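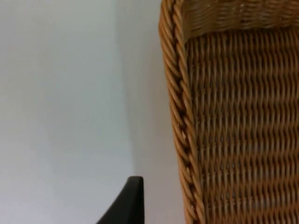 Wicker chair back and gripper finger, from the wrist camera.

Plostetti wrist camera kit: review after a winter of use
Posted 5/15/22 by Lilian Waweru

I bought the Plostetti kit in November to go on the arm I have been building in the back bedroom. The arm is my own design, more or less, with Grekano servos and printed links, and until then it had worked from one webcam on a tripod. That was fine for picking up blocks from a board. It was no good once the arm's own elbow got in the way.

The kit cost 269 pounds with postage. In the box you get the camera board with its lens, a two-part clamp, a ribbon cable, a USB adapter, a bag of M2.5 screws and a printed calibration sheet. The instructions are one folded page. You need your own hex keys, and you will want a tube of threadlock, which the page doesn't mention.

Fitting

The clamp is meant for a round wrist. Mine is square, so I printed an adapter ring. Emmanuel Mutiso had put a drawing for one on the workshop forum and it fitted after I took a little off the inside with a file. If your wrist is round, I would allow an evening for the whole job. It took me two, and most of the second went on the cable.

The cable is the weak part of the kit. It is 571 mm long and on my arm that is just enough to reach past the elbow if you route it tightly, with no slack to speak of. After a few weeks of full wrist rotation mine started dropping out at one end of the travel. I limited the rotation in software, then bought a longer cable from Okoth and took the limit off again. Plostetti ought to offer the longer one as an option.

The screws are soft. I rounded off one head at the second refit and had to drill it out.

Picture

I had the camera tilted so that a gripper finger shows at the bottom of the picture. I'd recommend this to anyone fitting one. With the finger in view you can see where the gripper is pointing without doing any sums.

Fixed focus is the main thing to know about before buying. There is a lens ring, but it is held with a dab of glue and moving it means breaking the glue and refocusing by eye. Out of the box I get a decent picture in the middle distance and a softer one close up. In the chair picture the twisted edge has come out well, with dark lines between the coils, while the panel weave is a bit soft and the strands blend together in places towards the right. For finding a chair and staying clear of it, that will do. For following single strands, I'd want a better lens.

Plain walls are hard for any tracking software and mine is no different. Point the camera at nothing but white paint and the position estimate wanders. Wicker gives it plenty of texture to work with, although so much of the pattern repeats that it sometimes matches the wrong row and jumps. I got round this by making the search window smaller.

Exposure is automatic by default and it hunts when the arm swings from the wall to something dark. Set it by hand. The setting is not kept after a power cut, so put it in your start-up script.

Software

The driver installed without trouble on my old laptop. The calibration program is clumsy but works, and asks for 18 views of the sheet. Glue the sheet to something flat first. I taped mine to cardboard and had to do it all again.

Support

I wrote to Plostetti twice. The first question, on the cable, was answered in 5 days by Horácio Barros, who was polite and sent the connector part number. The second, on saving the exposure setting, has had no answer.

Compared with the Prarnero

Mwajuma Kariuki lent me her Prarnero camera for a weekend. It has proper adjustable focus and a better cable. It is also heavier, and my wrist servo ran warm carrying it. On a stronger arm I would choose the Prarnero. On a light home-built one the Plostetti makes more sense.

Good: light, easy driver, solid clamp.
Bad: short cable, soft screws, glued focus.

I'm keeping it. Next job is a cover for the adapter board.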